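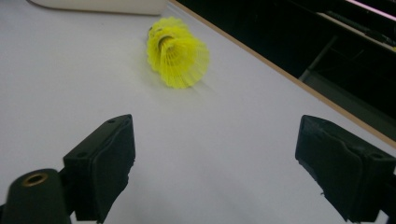
panell-grasp: estimativa de pose de preensão para objetos leves e mal-educados

Imprimir | Enviar por e-mail

O panell-grasp recebe imagens de uma câmera montada na garra e devolve uma pose de preensão, uma abertura sugerida e um número entre 0 e 1 que chamamos de confiança, na falta de palavra mais modesta. Não planeja trajetória. Para isso existe o Karpenko, que tem README próprio e opiniões próprias.

Estado atual

Funciona com petecas de badminton, tampas e copos descartáveis. Com fita adesiva transparente, devolve uma pose excelente para a sombra da fita. O problema está aberto desde junho e já tem mais comentários do que o resto do repositório tem testes.

Instalação

Python 3.11 ou mais novo. Clone, crie um ambiente virtual e rode:

 pip install -e .
 panell-grasp check

O check procura os pesos na pasta models/. Se não achar, reclama em inglês; a tradução está na fila.

Uso

 panell-grasp run --config configs/hosley.yaml --input episodios/

O arquivo hosley.yaml é o único mantido. O ason.yaml continua ali por motivos sentimentais e usa a convenção antiga de quatérnios (w no fim). Misturar os dois produz uma garra que se aproxima da mesa com muita convicção e 90 graus de erro.

Dados

O conjunto de validação tem 141 episódios, todos em mesa clara. As anotações marcam o centro do objeto, o eixo principal e o lado por onde é aceitável pegar. No caso da peteca, o eixo vai da base arredondada até a abertura da saia, e a preensão preferida é perto da base. A saia cede, e o estimador de contato interpreta isso como "objeto sumiu".

Limitações conhecidas

- Objeto amarelo vivo em mesa branca segmenta muito bem. Não tire daí conclusões sobre objeto branco em mesa branca.
- Desfoque de movimento derruba a confiança antes de derrubar a precisão. O limiar padrão é conservador demais e vai continuar assim até alguém refazer a calibração.
- Os dedos da garra são mascarados por um polígono fixo. Trocou os dedos, refaça a máscara com tools/mask.py. A versão 2 deveria fazer isso sozinha.
- Só um objeto por vez. Com mais de um, vence o mais saturado.

Contribuições

Pull requests pequenos, por favor. Nusrat Thambiah revisa tudo que toca em transformações de coordenadas e vai perguntar em qual referencial está cada vetor. Tenha a resposta pronta.

Imprimir | Enviar por e-mail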